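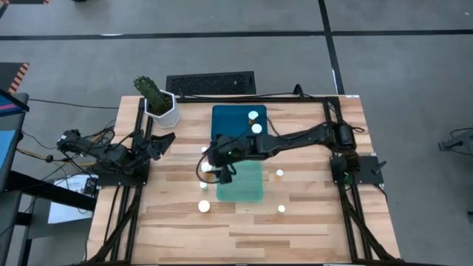

Figure 3. The two-arm sorting cell used in the Trullell trials, with bottles and trays on the table.

4.2 The dropped-grip fault

I'll admit we spent most of January blaming the wrong part. Out of 373 pick attempts, 51 ended with the gripper reporting a solid hold on a bottle it had never closed on. The arm would then swing off to the drop point, perfectly happy, carrying air (and logging a success!). Our first guess was the Prarov driver, so we swapped it and got the same thing.
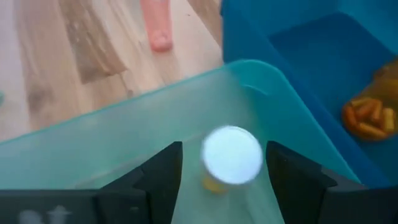 False holds came mostly from picks inside a bin. Our Gowda controller decides it has a grip when motor current goes over a threshold, and a fingertip rubbing on a bin wall will do that just fine. Look at the approach: both fingers are open around the white lid, with visible space on each side, and that wide lid hides most of the amber body underneath. So the wrist view couldn't settle the matter either. Of the 51 false holds, 43 came with a current spike before the fingers had moved far enough to touch a lid.

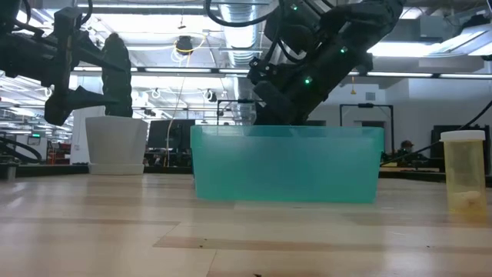

Could the fault have hurt anyone? We think the risk was low at our test speeds, but a cell that trusts a false hold can also skip its stop check, and we pulled that code from the Mamament build the same day we found it.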